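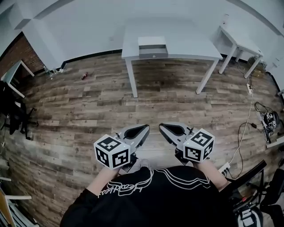

Section 4: Choosing and Placing Your Floor Plan

Before you move a single wall in Dinport, settle which way the floorboards run. The program assumes they run the long way through the great room, and it will defend that opinion to the last closet. If your house has a wooden-plank floor like the one in the photo, stand on it, look straight down, and note the direction before you sit back down at the computer.

1. Open the Plans menu and pick a base layout. The Bustico has 2 bedrooms on the main level. The Diletti has 4 and a hallway you will come to know well.

2. Click Place on Lot. The plan lands in the middle of the lot, facing north, whatever your street has to say about it.

3. Drag the corner handle to turn the house. Let go slowly - it snaps.

4. Open Floors, choose Plank, and set the direction.

5. Save under a new name. "House final" is taken. It is always taken.

Note: Lots more than 200 feet deep load at half detail. Zoom in past 80 percent to get the interior walls back.

Caution: Undo does not cover Place on Lot. Placing a second plan replaces the first, kitchen island and all.

If the porch ends up in the neighbor's yard, see Setbacks in Section 5.

Revised April 18, 2018, by Dennis Tanui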